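Last updated 20 August 2024 by Levente Antal

# Looking after the Marchuk cell: your questions, answered

Hello, and welcome to the page I should have written back in May, when the same handful of questions started landing in my inbox every week! The Marchuk cell is our garment station: the arms, the little clothes rack, the bin and the patterned tabletop they all live on. If you've been given a shift on it and feel a bit lost, you're in good company, and I hope what follows saves you a walk down the hall to find me (though you're always welcome to make it).

## What do I need to do before I switch it on?

Not much, but please do it every time. Walk all the way around the table and look at the cables first. You want every one of them hanging in an easy loop with some slack at the wrist, and none of them tucked under the rack or trapped behind an arm. Then give each gripper finger a gentle wiggle with the power off. A finger should feel snug. If it clicks or rocks, stop there and jump down to the question about loose fingers.

After that, power on the controller, wait for the Watodik software to finish loading (it takes its time, go get your coffee), and only then release the emergency stop. Doing it in the other order won't break anything, but you'll get a screen full of joint errors and have to start over, and I have done this myself more often than I'd like to admit.

## Where exactly does the rack go?

The tray at the foot of the rack has two strips of tape that belong to its back corners, stuck to the tabletop underneath. Line it up with those. Once you're happy, try nudging the tray with one finger. If it slides easily, the feet are dusty and want a wipe with a barely damp cloth.

People ask whether a small error matters. I'd say anything up to 3 mm is fine and the arm will cope with it. At 7 mm you'll start to see the fingers come down beside the hanger wire, and the whole morning turns into a string of missed picks that look like a software fault. Check the rack before you go digging through settings!

## How do I check that the fingers close properly on a hanger?

This is the one I get the most, so I'll go slowly.

1. Hang a garment on the rack with its hanger, the way you would at home.
2. Put the cell in manual mode and bring the speed all the way down.
3. Bring the open gripper in so that the wire sits between the two fingers.
4. Close in small steps and watch the tips on the wrist camera.
5. Stop as soon as both tips touch the wire.

You're looking for both tips to arrive together. If one gets there early, it pushes the hanger sideways before the other has caught up, and the garment starts swinging. Our hangers are thin, so even a small difference shows. Open up, run the centering routine from the Jinus menu, and try again.

Please don't fix an uneven grip by squeezing harder. It seems to help for an hour or so, and then you've worn a groove into a pad.

## When should the finger pads be changed?

Every 57 hours of running time, or sooner if you see a shiny spot on the dull part of the pad. The running total is on the status page. The set that came off in May had 2,283 closings on it, and one pad was worn right through at the tip, so I'd much rather you changed them a little early.

New pads are in the drawer marked Brinivov. Peel the old ones off from the wide end, clean off every bit of leftover glue (a plastic scraper, please, never a knife), press the new ones on firmly, and leave them overnight if you possibly can. Then do the hanger check again from the top.

## A finger feels loose. Can I fix it myself?

Yes, if it's only the mounting screws. Power off, support the finger with one hand, and tighten the screws a little at a time, going back and forth between them so it doesn't pull to one side. If it still rocks afterwards, the trouble is deeper in and I'd like to see it before anyone takes anything apart. Leave a note on the controller so the next person doesn't start it up.

## Why do the wrist cameras sometimes show a bright smear?

The tabletop is glossy, and it throws the ceiling lights right back up at the camera. Glare down in the front part of the picture is harmless as long as you can still make out the fingers clearly. If it spreads over the tray or the clothes, switch off the row of lights nearest the table. And do wipe the lens now and then, with the soft cloth and nothing else. A thumbprint looks remarkably like glare.

## Does it matter which clothes I hang up?

A mix is best. I like to have a few different colors and weights on the rack, because a heavy shirt and a light one pull on a hanger quite differently. Keep the hems from piling up in the tray if you can, although a bit of touching is fine and everyone's shirts do it. Anything with long strings or loose buttons should stay out.

## What should the view look like when everything is in its place?

It helps to have something to compare your own screen with, so have a look at these two before you start adjusting anything.
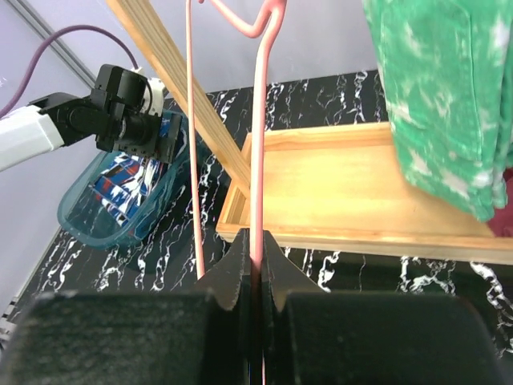
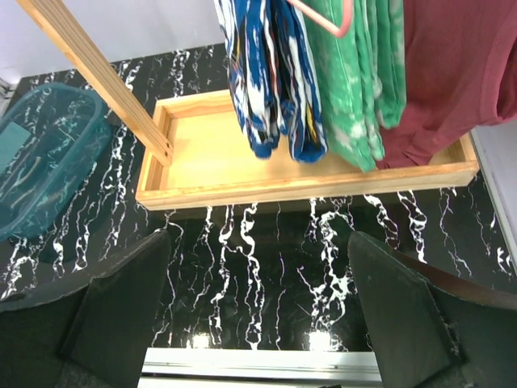 *Wrist camera views of the rack and tray. First: fingers closing on a pink hanger. Second: fingers apart, with three garments hanging at the rack.*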